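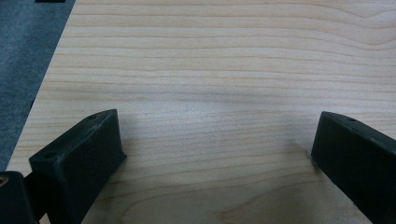
Cabbage by weight: notes on the February crock

I have been making sauerkraut for several winters from a recipe that gives salt in tablespoons and cabbage in heads. It works most of the time. When it doesn't, there is no way to tell what went wrong, because a head of cabbage can be almost any size and a tablespoon of salt depends on the salt. In February I ran one batch with a scale and a notebook and changed as little else as I could. These are the notes, cleaned up a bit.

Cabbage

Green storage cabbage from the farm stand on the Plosine road. The heads were firm, with tight white leaves. Outer leaves came off until there was no more visible dirt or insect damage, and I set two clean ones aside for the top. Cores came out and went into soup. After trimming and shredding I had 2,631 grams, and every other amount was worked out from that number.

I weighed after shredding and before washing. Past batches were rinsed in a colander after shredding, which adds water you can't account for. This time I rinsed the whole heads, drained them cut side down on a towel and left it at that.

Shred width matters more to me than the recipes suggest. My old batches were cut with a chef's knife and came out uneven, with thick ribs that were still raw in the middle when the thin parts had gone limp. For this one I used the Kosier slicer, the flat kind with a sliding box, set to its second notch. That gives a strand about as thick as a nickel. The first notch is fine for slaw and too thin for anything that has to sit for weeks.

Salt

Two percent of the cabbage weight, so 53 grams after rounding up. The salt was plain canning salt from Ackroyd, with no iodine and no anti-caking agent. I have used iodized table salt before and the kraut fermented anyway, so I don't hold the strong view some people do on this. The anti-caking agent does make the brine cloudy, and I wanted to be able to judge cloudiness.

I salted in layers in a wide steel bowl, tossed it, and then squeezed by hand for a few minutes until there was liquid at the bottom. Some recipes want the cabbage pounded. Pounding gets the brine out faster and also bruises the strands. With enough time the salt will do most of the same work. I covered the bowl with a plate and let it stand 12 hours in the pantry, and in the morning the volume had dropped by close to half.

One teaspoon of caraway seed went in at that point. No juniper. I had juniper in the batch before and could taste nothing else.

Packing

The crock is straight-sided stoneware with no water channel. I pack with my fist, a few handfuls at a time, pressing from the edge toward the center. All the liquid from the bowl goes in, including what sticks to the sides, since that is where a fair amount of the salt ends up. The two saved leaves go on top, tucked down at the edges, then the weight.

For a weight I used the ceramic half-moons that came with the crock. They leave a gap down the middle where strands float up. The saved leaves are supposed to stop this and mostly do. I have also tried a zip bag filled with brine, which seals better but has leaked on me once. If you go that way, fill the bag with brine at the same two percent so that a leak doesn't thin the crock.

Brine covered the weights by a finger's width at the start. By the next evening it was higher. I did not add any water to this batch, and with fresh firm cabbage you shouldn't have to. Cabbage that has been in cold storage until late spring is drier and may need a topping up.

Temperature

The pantry in winter stays in the low sixties. I kept a thermometer on the shelf next to the crock and read it morning and night. It moved very little, apart from one cold spell when the shelf dropped into the high fifties for a couple of nights and the bubbling slowed down noticeably. It picked up again without any help.

Warmer is faster. I once ran a batch next to the stove, in what must have been the upper seventies, and it was sour within a week and soft soon after. The flavor was one-dimensional as well. Slow batches have more going on, and the texture holds. If the only space you have is warm, I would shorten the time and taste early.

Log

Days one to three: small bubbles at the edge when the weight is pressed. Smell of raw cabbage, then something close to radish. Brine clear.

Days four to eight: steady bubbling. Brine cloudy, slight foam, which I skimmed once and then left alone. The smell at this stage is unpleasant and people in the house will mention it. It passes.

Days nine to fifteen: foam gone, bubbling slower. First tasting. Sour at the front, still salty, still squeaky between the teeth.

Days sixteen on: very little visible activity. A thin white film appeared on the surface, flat and wrinkled. That is the usual kahm yeast. I lifted it off with a spoon and wiped the crock wall above the brine with a paper towel dipped in vinegar. It came back once. Anything fuzzy, or pink, or black is a different matter, and I would throw the batch out.

I stopped at 26 days. It could have gone longer. The last three tastings were close enough that I couldn't rank them without looking at the notebook.

Yield

Before jarring, I tipped the whole crock into a strainer over a bowl and let it drain without pressing. The liquid came to 673 grams, or roughly a quarter of the starting weight of the cabbage. I had guessed lower. Most of it went back over the kraut in the jars, enough to cover, and the remainder went into the fridge in a bottle. It is good in potato salad dressing, and a splash of it does the job of both salt and lemon in lentil soup.

I did not weigh the drained kraut, which was an oversight. The scale was on the other counter and my hands were wet.

The jars are in the fridge with plain lids. I have never canned it. Heat kills whatever is still living in there and turns the texture to something like the supermarket kind, which I can buy.

Comparison

The only other kraut in the house was a jar from Usudwood, the raw one they sell refrigerated. Side by side, theirs is saltier and cut finer, with a sharper sourness. Mine has more crunch and a cabbage flavor that hangs around longer. With sausage I would take theirs. For eating cold with rye bread and butter, or warmed slowly in a pan with onion and a peeled apple, mine.

Changes for the next batch

Salt at 1.8 percent. Two was fine on the plate but a little high straight from the jar.

Weigh the drained kraut.

Caraway up to a teaspoon and a half. It faded more than expected and by the end only showed up when I bit a seed.

Try one batch with a third of the weight in red cabbage, in a separate jar, so the color doesn't get into everything. I have read that red takes longer to soften and I have no numbers of my own on it yet. The stand usually has red until the end of March, so it will probably be then, as soon as the crock is scrubbed and there is room on the pantry shelf again.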